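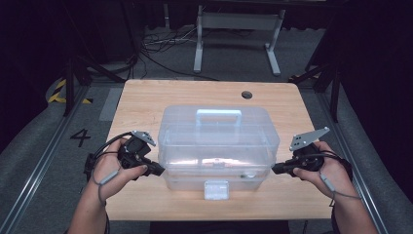
Why did the right gripper keep dropping out in the middle of a recording? A strain on its cord was pulling the connector partway out of its seat, and the software filled the gap with the last good jaw reading.

It took me most of May to get to that answer, so I'm writing it down.

We record hand-held demonstrations for a two-arm policy we call Gundine. The task that gave us trouble was lifting a clear plastic box by its sides. We had 76 takes of it, and the trained arms would close on the box, lift, and then let go on one side. The first time it happened the box hit the table on a corner and slid off. I was standing closer than I should have been, but it missed my foot.

I blamed the box first. It's clear and slick, and glare shows up on the front panel, so I assumed the cameras were losing it. I spent two evenings changing the lights. The drops kept coming, always on the right.

Then I plotted jaw width for every take. In 17 of them the right gripper's width went flat for a stretch while the left one kept moving with all the small changes you get from a real hand. No human holds that still. The logger, Vosico, had no entry for a lost signal. It repeated the old value and carried on, and Memon, our script for checking takes, only looked for missing rows. There were no missing rows.

I could reproduce it at the bench. With the wrist turned out and the arm raised, the cord went tight and the reading froze. With the arm lowered, it came back.

What I changed:

The cord is now tied down at the gripper body with a loop of slack before the connector.
Vosico writes an empty value when a reading is older than 13 milliseconds.
Memon rejects any take with a flat stretch on one side only.
The arms stop and hold position if either jaw reading goes stale.

I threw out the bad takes, recorded 17 new ones and retrained. The next test run had no drops. I still want to try Elo, the older policy, on the cleaned set, because it had a similar habit last winter and we put that down to worn finger pads. We replaced those pads twice.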